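Setting Up Your Parish Records Box, Part 2: Sorting the Registers

If you're reading this, your church has merged or closed and somehow you're the one with the boxes. Hi, I'm Vaida Venckus, and I did this for St. Brendan's in Penry, so I've made most of the mistakes already. You should have your log sheet from Part 1 before you start.

1. Pull out the sacramental registers first – baptisms, marriages, confirmations, funerals. Put everything else (bulletins, picnic flyers, choir folders) back in the box for now.

2. Give each register a number in soft pencil inside the back cover. We had 56 of them, and I skipped this step the first time. Don't skip it!

3. Write the first and last entry dates on your log sheet. If a book has gaps, write down the gap too.

Note: Older registers may be in Latin or in whatever language the founding families spoke. Copy the dates and the title page and leave the translating for later.

4. Wrap each book in plain acid-free paper and lay it flat. I used Humard boxes, the shallow kind, and they held up fine on the drive to Lestine.

Caution: No tape, no rubber bands, no sticky notes. I found one 1911 marriage book with a stripe of old tape right across the witnesses' names, and I'm still mad about it.

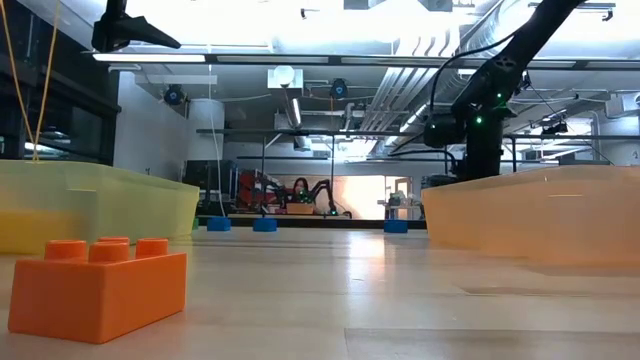 Can I keep the baptism register at home until the new parish has room?
Please don't. Ask the diocesan archivist for temporary storage and get a signed receipt with the register numbers on it.

5. Call the receiving parish before you load the car. Ask who will sign for the books, and get that person's direct phone number. Ours was in Pinov and the office closed at noon all through July, which I learned in the parking lot.

6. Check each book against the log as it goes in the door. Both of you sign at the bottom, and you keep a copy.

Note: People will start calling for certificates right away. Send them to the receiving parish, even if you know exactly which page they need.

Part 3 covers the photographs and the cemetery cards.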